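교회 교육관 안전점검표 (여름 중고등부 수련회 전)

점검일 2020년 8월 21일
장소: 레노관(Renaud) 1층, 2층, 뒷마당
점검자: 로맹 르블랑 (Romain Leblanc)
표시: O 양호 / △ 보완 / X 사용금지

1. 출입구, 복도
정문 잠금장치 O
후문 △ 안에서 밀 때 뻑뻑함. 경첩에 기름칠 필요
복도 물건 적치 X 성가대 보면대랑 접이의자 또 쌓여있음. 예배 전까지 치울것
비상구 유도등 △ 2층 계단쪽 하나 깜빡임

2. 소방
소화기 압력 O (1층 주방 앞 것만 바늘이 경계선에 걸림, 교체 신청함)
화재감지기 O 버튼 시험 완료
대피도 △ 5월에 방 이름 바꿨는데 그림은 옛날 그대로. 우두라(Udura)반이 아직 창고로 나옴

3. 모임방
중등부실 정원 최대 40명. 문에 정원표 없음, 붙여주세요
고등부실 정원 31명 O
창문 잠금 △ 왼쪽 창 고리 헐거움
멀티탭 X 문어발. 기타 앰프랑 선풍기 같이 꽂지 말것
탁구대 바퀴 고정 O
찬양팀 케이블 △ 바닥 테이프 다 떨어짐, 걸려 넘어지겠음

4. 주방, 간식
냉장고 온도 O
가스 중간밸브 O 잠겨있음
칼 보관 △ 서랍에 그냥 있음. 잠금함으로 옮기세요
알레르기 명단 X 작년 것. 새 신청서 보고 다시 뽑을 것 (견과류 특히)
Amow 전기포트 선 피복 벗겨짐 X 폐기

5. 구급, 인솔
구급함 △ 체온계 건전지 없음, 반창고 거의 다 씀
손소독제 1000ml 입구 비치 O
교사 서약서 19장 받음. 주일 오전 보조교사 분은 아직 안냄
귀가 동의서 △ 혼자 집에 가는 학생들 보호자 서명 확인해야됨
비상연락망 O 인쇄본 사무실에

6. 뒷마당
배수구 덮개 O
울타리 △ 주차장쪽 못 튀어나옴, 망치로 박을것
게임용 천막 줄 O 다만 눈에 띄는 색 리본 달아주세여 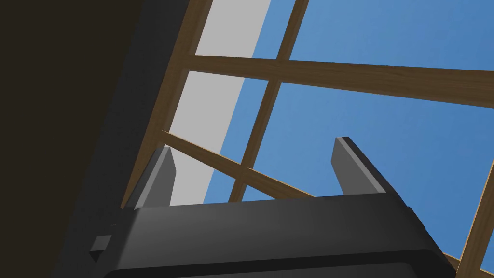
나무 보 격자와 파란 하늘 (컴퓨터 렌더링)

7. 기타 의견
- 출석 프로그램(Rultomis) 명단이랑 종이 명단 이름이 안맞음. 대피때는 종이로 부릅니다. 수련회 전에 맞춰 놓을것
- 성경공부 조는 문 열어놓고 진행. 방마다 교사 두 명
- 연극팀 소품 중에 초 있던데 진짜 불은 안됩니다. 건전지 초로
- 물풍선 게임은 마당에서만, 현관 타일 미끄러움
- 대피연습은 첫날 점심 먹기 전. 집결지는 주차장 끝 게시판 앞. 작년처럼 정문 앞에 모이지 말것, 차 들어옴
- 열쇠 하나 반납 안됨. 고등부실 것 가져가신 분 사무실 서랍에 넣어주세요

X 항목은 조치 전까지 사용하지 마시고, △ 항목은 처리한 사람이 옆에 이름 적기
재점검은 수련회 전날 저녁, 복도랑 멀티탭부터 봅니다.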